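Chapter 7
Who Appoints the Judges?

Learning aims
By the end of this chapter you should be able to explain the main ways in which democracies choose their senior judges, describe what each method is meant to prevent, and say why none of them has ever prevented it for long.

7.1 A vacancy in Cletport

In June, the oldest judge on the Supreme Court of Cletport retired to grow beans. He had served for 34 years, during which he wrote a great many opinions and was read by a small number of people, most of them paid to do so. His departure left four judges on a bench built for five. With two of them reliably on one side and two reliably on the other, the court spent the summer agreeing that it could not agree.

Under the state constitution, the governor proposes a name and the assembly approves it or doesn't. The text runs to a single sentence. It sets no deadline, offers no test of fitness and does not say what should happen if the assembly simply goes to lunch. The drafters appear to have believed that sensible people would fill in the gaps. Students will meet this belief again in Chapters 8, 9 and 12.

The governor put forward Nayara Toledo, an appeal judge whose record was so moderate that both parties had at different times accused her of belonging to the other. The assembly's majority leader praised her learning, her courtesy and her family, and declined to hold a hearing.

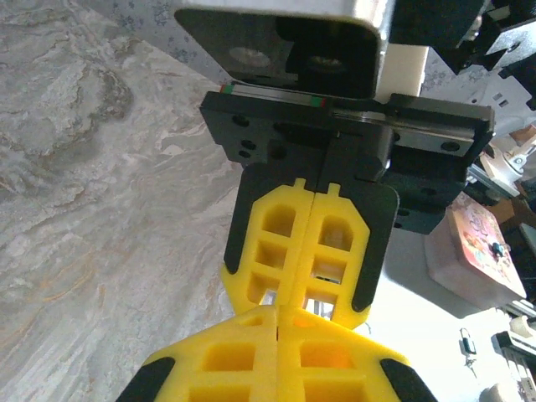

His argument was that an election was coming and the voters ought to have a say. The governor replied that the voters had already had one, and had chosen her. Both statements were true, and most disputes over judicial appointments have this shape. Each side holds a perfectly good principle, picked up recently and due to be put down again as soon as the seats in the chamber change hands. The minority party of that year had made the majority leader's speech itself, nearly word for word, when an earlier vacancy fell at a less helpful moment. Its members had since come to see the matter differently.

By 21/11/2016 the seat was still empty, the election had been held and both sides had begun to look up their old speeches.

7.2 Four ways to pick a judge

The Cletport method, in which an executive nominates and a legislature confirms, is one of several on offer. It is usually defended on the ground that two branches will keep a check on each other. It works well when they dislike each other a little. When they dislike each other a lot, the court gets smaller.

The neighbouring state of Ladenier elects its judges. Candidates may not say how they would rule, so they campaign on their honesty, their fondness for the law and their opponents' lack of both. In its most recent contest the winning margin was 800 votes, and exit interviews suggested that many who took part had thought they were choosing a coroner.

Brito hands the task to a panel of lawyers and lay members, who interview applicants and send a shortlist to the governor. This is known as merit selection, a name chosen by the people who do the selecting. It takes much of the shouting out of the process and moves what is left into a smaller room. Lawyers' associations tend to approve of it warmly.

Finally, some systems train judges as a career from their twenties and promote them by seniority and report. Politicians have less to do with it, which they regret. Critics say that such judges know a good deal about pleasing other judges.

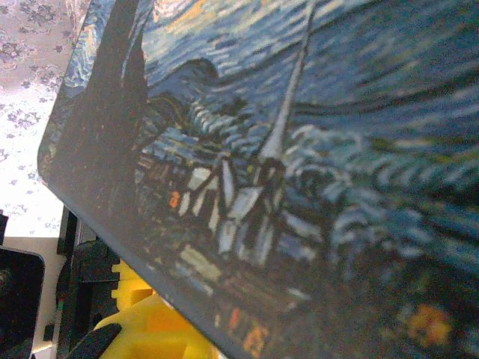

7.3 Independence and its price

Every method in the last section is trying to buy the same thing. A judge should be free to decide against the person who gave her the job. Life tenure, long fixed terms, protected salaries and high bars to removal all serve this end, and all of them make a bad appointment last longer.

The trade-off was put plainly in the Pronatier Report, a review of state courts which drew 2,000 written replies from the public. A large share of these asked for judges to be more independent. A large share also asked for them to be easier to sack. The authors noted that many of the replies asked for both.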